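# Five weeks with the Olanen hand gripper

I've been putting off this review because I kept changing my mind about the jaw. Every time I thought I was done complaining about it, I'd swap something, run another batch, and have to throw out my notes. It's December 29, 2022 and I'd like to get this off my desk before the new year, so let's go!

Quick background. I look after the grippers at Vurthorpe, which means I set them up in the morning, wipe them down at night, and get blamed in between. We use hand-held ones to record everyday jobs so the robot arm can learn them later. For a long while we had a pair of Strazds units, and they were fine until the jaw screws started backing out (mine did it in the middle of a demo, of course). The Olanen kit cost us $370 with one jaw set and a hard case. The second jaw set is extra, and I'd budget for it.

## Setting it up

The setup took me 24 minutes the first time, and most of that was reading. The jaws slide onto a rail and lock with a small hex screw on each side. Snug is enough. I cranked the first one down like a lug nut and the jaw dragged all the way through its travel, so I had to back it off and start over.

Then you do the zero. Close the jaws on nothing, hold the button until it beeps, open all the way, hold again. Do this after every jaw change. I skipped it once and lost a morning of recordings with the opening width off by a hair the whole time, and guess who had to explain that one.

What I like is that the zero stays put. The Strazds wanted to be re-zeroed after lunch. The Olanen will go a whole day, and I've carried it around in a backpack and had it come out fine.

## The jaw question

The kit comes with flat jaws, and they're great for boxes and pens and folded cloth. They are lousy for anything round. Cups were my real headache, because a cup in flat jaws touches along two skinny lines and wants to roll. I ran the same pick-up 19 times with the flat set and got so sick of the thing twisting that I ordered the notched ones that afternoon.

The notched set is a different tool. The curve gives the cup somewhere to sit, and you can tip it a little under a tap without squeezing the life out of it. I've been testing at the water dispenser, mostly because it's a job where a bad grip shows up fast.
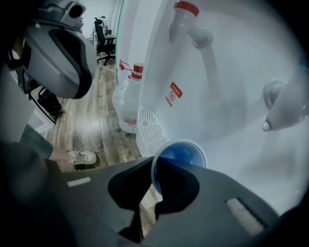

Vol. 6, No. 1 | January | Page 24

The angle took me a while to get right. If you come in level, the body of the gripper ends up down by the drip grille and you're bending your wrist in a way you'll regret later. Come in a bit high and let the cup lean, and your arm is a lot happier. I'd also say go slow on the last inch — the gripper is wide, and it's easy to forget how much of it there is on either side of the jaw when you're staring at the cup.

One gripe about the notch. It's cut for one range of cup sizes, and skinny glasses rattle around in it. Gidier sells a stick-on rubber liner that fits well enough. It peels at the corners after a couple of weeks, so I've started trimming the corners round before I stick it down, and that has helped a lot.

## Looking after it

My routine at the end of the day is short. Wipe the jaws with a damp cloth, dry them, run the slide open and shut a few times and listen. A healthy one sounds like a drawer. If it sounds like a pepper grinder, pull the jaws and brush out the rail with an old toothbrush. Please don't oil it! I did that on a Strazds years ago and it turned every bit of lint in the building into paste.

The counter in the menu says 1776 closes on ours, and in all that I've had one repair. The return spring popped off its post and the jaw went floppy. You take out the four screws on the underside, hook the spring back with tweezers, close it up, and zero again. The manual shows this on a drawing the size of a postage stamp (bring your reading glasses), but the parts are all reachable and nothing is glued. On the older units I would've been mailing it back.

The charging door is the one part I flat out dislike. It's a little rubber flap on a little rubber hinge and ours is already half torn. I've got tape on it now.

## Would I buy it again?

Yes, with the notched jaws in the same order. It's heavier than the Strazds and after a long session my forearm knows it, so I hand it off every hour or so if there's another pair of hands free. We're getting a second one in January, and I've already asked for a spare charging flap to come in the same box.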